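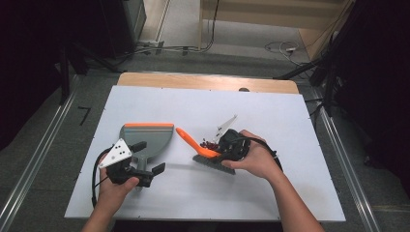 1/ Okay friends, a few of you asked how I clean up beads now that I'm back to making bracelets every December, so I'm going to ramble through it here. Get a cup of something warm, I am not known for being quick!

2/ The thing that changed my life (my bead life, anyway) is a plain white board laid over the table. I fought with wood grain for years. Dark red beads on a pale wood tabletop aren't so hard to see, but the clear ones and the tan ones just vanish, and then you find them in March with your bare foot.

3/ Second thing is a little dustpan and brush that never, ever touch the kitchen floor. Mine live in the bead drawer. Gadisa Tsegaye borrowed a set of mine once for coffee grounds and I love him dearly but I was picking grit out of my seed beads until spring.

4/ Get a pan with a rubber lip if you can find one. A hard plastic edge leaves a tiny gap, and tiny gaps are exactly where beads want to go. The rubber sits down flat and they roll right up over it.

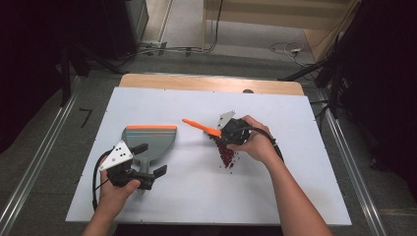 5/ And go slow, slower than you think! My first instinct was always one big swoosh, like sweeping up cereal, and a big swoosh sends beads under the stove. Little short strokes, bristles kept low, and let the pile creep toward the pan.

6/ Keep the pan still and bring the beads to it. I used to chase them with both hands at once and it was like herding chickens.

7/ Somebody asked about soft or stiff bristles. Softer, please. Stiff ones flick. If you're in a shop, bend the bristles with your thumb, and if they spring back hard enough to make a noise, put that brush back on the shelf.

8/ The order I go in, for those who like it written out:

Nudge the strays in toward the main pile first, before you even think about the pan.

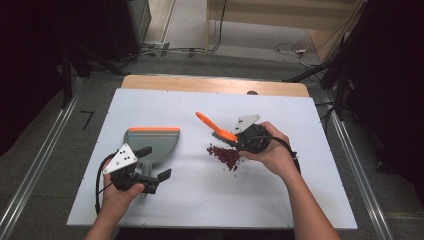
Set the pan down flat with the lip facing the pile, close by.

Sweep in from the far side with short strokes, then turn the board a little and catch the last few.

Tip the pan into a wide jar. Wide! I lost a whole evening to a narrow one.

9/ Tsion Gebru wants to know if it's worth the bother for a small spill. I timed myself last night: 45 seconds for a spoonful, and I stopped in the middle to answer the door. Picking them up with my fingertips takes me a good deal longer and hurts my back.

10/ Tomorrow I'll do jars and labels, if I can find where I put the labels. Send me your bead drawers in the meantime, messy ones very welcome.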